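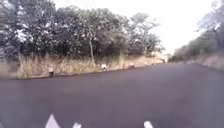 Figure 1. Road at the Carhuamaca site, with pale markers along the left edge.

Idoda: teaching a robot to follow a road by remote control
Phase 2 progress report to the Tralluris fund
Prepared by Vikmont, July

Summary

Phase 2 is on plan for data and behind plan for the trained model. All the driving sessions on the open road have been completed. Sorting of the recordings is well under way. The first model trained on road data follows a straight stretch acceptably and does poorly on long bends. We ask for no change to the budget. We do ask for the date of the final demonstration to be moved back by one month, for the reasons set out below.

Work done since the last report

The aim of this phase is for Idoda to learn to keep to a road from being shown, without a map and without painted lines to follow. An operator drives the robot by remote control. The robot stores what its front camera sees together with each command it is sent, and the model is trained to give the same command when it sees a similar view.

In Phase 1 all of this was done in the yard. The yard has straight kerbs and a flat surface, and the operators could stand close by. Moving to the road has meant changing the way we drive as well as where we drive. Operators now work from the video feed alone. We made this a rule after the first two sessions, when Ok-hee Ham, our lead operator, compared her own driving by eye with her driving by video. Walking behind the robot, she began her turns before the bend had come into the camera view, and the model had nothing in the picture to connect those turns with. Those two sessions have been left out of the training set.

The driving rules given to operators are now as follows. Keep one speed for the whole run unless there is something to slow down for. Hold a steady distance from the road edge. Make small corrections early. If the robot drifts, bring it back gradually and leave the recording running. The last rule took some getting used to, as operators tend to stop and start again after a mistake. Recoveries are the part of the data the model most needs and the part we have least of.

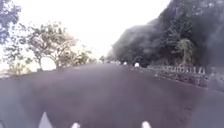 Road edges have been harder to deal with than the road surface. In the yard the edge was a kerb all the way round. At Carhuamaca it changes along the route: dry grass in one place, stones and soil in another, a low wall further on. The early model had learned to treat a sharp change from grey to another colour as the edge, and it wandered wherever the verge was ragged. We now choose runs so that each type of edge is equally represented, and this has helped more than any change we made to the model itself.

Bright sky is the other difficulty. The camera sets its exposure for the whole view, and where the sky takes up much of it the far end of the road turns pale. Operators coped by steering on the nearer part of the road. The model did not, and would slow down for no clear reason. Since then we have trained on the lower part of the picture only, with the sky left out. The slowing has mostly gone.

Recordings

Each run covers 800 metres of road. The recordings are cut into short clips, and each clip is checked by a person before it is used. The usable set now stands at 2,000 clips, which meets the target agreed for this phase. Clips are rejected if the control link dropped, if the command record and the video are out of step, or if the operator was plainly correcting for something outside the camera's view.

The delay between an operator's command and the robot's response was larger than we had assumed. We shift the command record to allow for it before training. This should have been measured in Phase 1, and the yard data will be corrected in the same way so that the two sets can be used together.

Passing people on foot

The agreement with Tralluris covers following the road and giving room to anyone walking on it. Operators have been told to slow down behind a walker, wait until the way ahead is clear, and pass wide at low speed. They do not all judge this alike. Ok-hee Ham starts to move across much sooner than the other operators, and a model trained on everyone's driving together hesitates at the point where they differ. We have written down a single method based on hers and will use it from now on. Older clips that show a different method will stay in the set for road following but will not be used to teach passing.

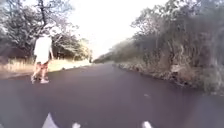
Problems and delays

Bends remain the main weakness. On the long curve the model turns too late and then too sharply. We lost time looking for a fault in the steering before finding that bends made up a small share of the training clips.

The spare control unit arrived late, and for part of the phase only one operator could be trained at a time.

Plans for the next period

1. Drive 30 further runs on the bends only, in both directions, with recoveries included on purpose.
2. Retrain with the corrected yard data added.
3. Test passing with staff as walkers, with an operator ready to take over at all times.
4. Agree the new demonstration date with Tralluris. We would prefer a Thursday, when both operators are on site.

Spending is within the agreed amount. The full statement will be sent separately by the Vikmont accounts office.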